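**Simulated grippers get a rulebook, rust included**

Ketatent, which publishes shared test scenes for robot arms, put out a new practice guide in December. It runs to 20 pages, a good number of them devoted to the word "should."

The guide covers scenes built for rehearsing work in software before a real arm tries it. Its main demand is that every test report name the exact version of the scene used. Teams at Umum and Pusa had been comparing scores for months before noticing they were running different tables.

Under the new rules, a task must be run at least 300 times before anyone may print a success rate. Failed runs stay in the log. So do the embarrassing ones, which get their own column. Surface wear on a rendered gripper has to be declared too – stains, scratches and all – so that a vision system trained on spotless metal isn't graded on the other kind without warning.

Reaction has been calm, by the standards of a field that once argued over the spelling of "gripper" in a file header. The draft drew 3,111 comments, and nine were adopted. Ķēniņš, a small lab that sent in a fair share of the rest, says it will comply and keep writing.

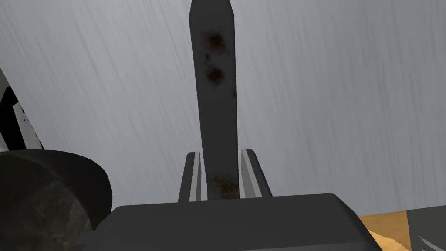 *A gripper finger with rust-like stains, in a simulated scene.*

The guide takes effect with the next scene release. Older results may still be cited, provided they are marked "older."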